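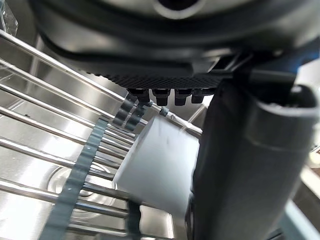
COMMUNIQUÉ DE PRESSE

Hidora présente Plunden, une gamme d'égouttoirs à encastrer dans la petite cuve des éviers doubles

Furkdale, mardi 23 avril 2024 - Hidora, fabricant d'accessoires d'évier et de rangement pour la cuisine, annonce la mise au catalogue de la gamme Plunden. Elle se compose de 2 égouttoirs destinés aux éviers à double cuve, l'un pour la vaisselle plate, l'autre pour les tasses et les petits récipients. Les deux références se posent à l'intérieur de la cuve et laissent le plan de travail dégagé. La commercialisation débute en juillet auprès des cuisinistes et des revendeurs spécialisés.

Le développement a été mené au bureau d'études de Furkdale sous la responsabilité de Nighat Awan, directrice technique. Le cahier des charges est issu d'une enquête conduite par Hidora auprès de 1439 foyers équipés d'un évier à deux cuves de dimensions inégales. La question portait sur l'usage quotidien de la cuve la plus étroite. La réponse la plus fréquente était le dépôt temporaire de vaisselle lavée, sans accessoire dédié, les pièces étant empilées à plat au fond de la cuve ou appuyées contre la paroi.

« Une assiette posée à plat dans une cuve garde un film d'eau sur toute sa face supérieure, et celle du dessus bloque l'évaporation de celle du dessous. Nous sommes partis de ce constat et nous avons travaillé sur l'inclinaison et sur l'écartement des appuis », indique Nighat Awan.

Conception

Le modèle principal, Plunden 300, doit son nom à sa largeur de 300 mm. Les barreaux sont parallèles et tendus d'un bord à l'autre du cadre. L'assiette est retenue par sa tranche entre deux barreaux, le fond de la cuve restant accessible à l'écoulement. Le pas retenu, 50 mm, convient aux assiettes plates comme aux assiettes creuses. Un pas plus serré augmentait la capacité théorique, mais les assiettes creuses se touchaient et il fallait les sortir dans l'ordre inverse du chargement.

Le second modèle reprend le même cadre avec des appuis amovibles pour tasses, verres et couvercles. Les appuis se clipsent sur les barreaux sans outil et se déplacent latéralement. Une butée empêche leur rotation lorsque le récipient est retiré d'une seule main. Ils sont livrés dans un sachet séparé et peuvent être commandés à l'unité.

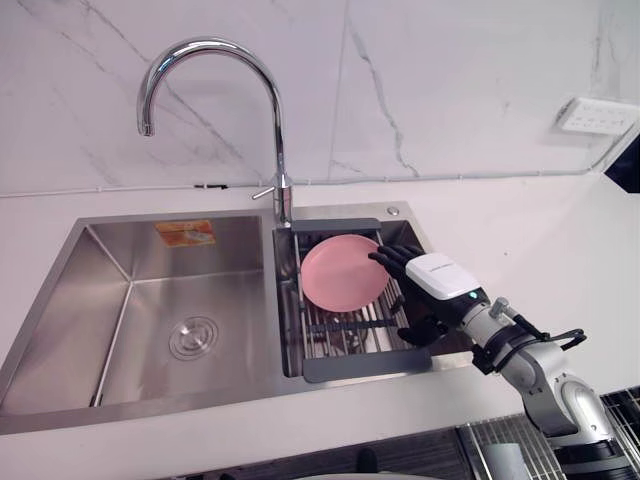 L'implantation de référence retenue par Hidora est l'évier inox à double cuve avec robinetterie centrale. Dans cette configuration, le lavage et le rinçage se font dans la grande cuve et l'égouttage dans l'autre, sans transfert au-dessus du plan de travail. Sur le plan blanc adossé à une crédence en marbre veiné, la cuve de gauche, la plus large, est réservée au lavage sous le bec du mitigeur. L'égouttoir à cadre gris foncé occupe la cuve étroite et l'assiette rose y est dressée en biais entre les barreaux métalliques. Les barres grises placées à l'avant et à l'arrière servent de prise pour sortir l'ensemble, chargé ou vide.

Le bec haut en col de cygne est recommandé pour ce type d'implantation. Il pivote d'une cuve à l'autre et permet un dernier rinçage directement dans l'égouttoir. Avec un bec bas, le dégagement au-dessus des assiettes dressées devient insuffisant et la rotation doit se faire égouttoir vide. Le service technique tient à la disposition des installateurs un tableau de compatibilité par hauteur de bec et par profondeur de cuve.

Essais

Les prototypes ont été soumis à des essais de chargement et de déchargement dans l'atelier de Furkdale. Chaque exemplaire a subi 300 cycles complets avec un lot mixte d'assiettes et de tasses, suivis d'un contrôle de la planéité du cadre et de la tenue des barreaux. Aucun barreau ne s'est déboîté. Les appuis amovibles du premier lot présentaient en revanche un jeu excessif en fin d'essai - leur gorge a été redessinée et le lot suivant est resté dans les tolérances.

Un point particulier a été examiné par Gediminas Kuusk, responsable des essais : le retrait d'une assiette saisie par le bord, côté opposé au robinet. Ce geste applique un effort oblique sur les barreaux et tend à soulever le cadre. La position des patins a été modifiée en conséquence, avec un report vers les angles. Le bruit au contact de l'inox a également été réduit par cette modification, sans que ce critère figure au cahier des charges initial.

Entretien

Le cadre se rince à l'eau claire et se nettoie avec un détergent courant non abrasif. Dans les zones où l'eau est dure, un passage hebdomadaire au vinaigre dilué limite le dépôt calcaire à la jonction des barreaux et du cadre. L'égouttoir doit être retiré avant tout nettoyage de la bonde. Il n'est pas prévu pour recevoir des plats sortant du four.

Compatibilité

Plunden est compatible avec les éviers de la série Lagman, produits par Hidora, et avec les cuves à fond plat de largeur équivalente. Les cuves à angles très arrondis ne conviennent pas au modèle 300, dont les patins portent alors sur le rayon et non sur le fond. Un gabarit en papier à l'échelle 1 peut être téléchargé depuis l'espace professionnel. Il se place au fond de la cuve et indique la position des quatre patins.

« Les installateurs nous demandaient surtout un accessoire vendu séparément, qui puisse être ajouté à un évier déjà posé. La gamme n'est donc liée à aucun lot complet », précise Aarti Saxena, responsable de la gamme.

Disponibilité

Les deux modèles seront livrables à partir de juillet. Les kits d'appuis amovibles, les patins et les barreaux de rechange seront disponibles à la même date. Les tarifs professionnels sont communiqués sur demande. Les points de vente disposant d'un évier d'exposition Lagman recevront un exemplaire de démonstration avec leur première commande.

À propos de Hidora

Hidora conçoit et fabrique des éviers, des égouttoirs et des accessoires de rangement pour cuisines domestiques. Le bureau d'études et l'atelier d'assemblage sont implantés à Furkdale.

Contact presse : Ghislain Boychuk, service communication, Hidora
Contact technique et installateurs : Haris Tanoli, service technique, Hidora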